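**todor_j:** They brought in automation for the sorting bench at Skemix in August and my day is completely different now. I used to move 400 parts a shift by hand. Anyone else going through this? 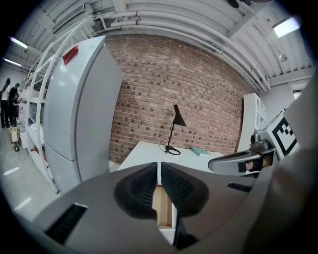 *Posted by kulap_k, 29 September 2025*

Same on our side! My wrists feel better - but I miss talking to people while we worked. Now it's me and the grippers all morning.

**jchevalier:** Sorry, disagree. I got two hours back for repairs and I like repairs.

**todor_j:** Did they keep your hours though? Ours got cut by 16 a month.

**kulap_k:** Kept mine so far. Ask Yichen, he's on nights.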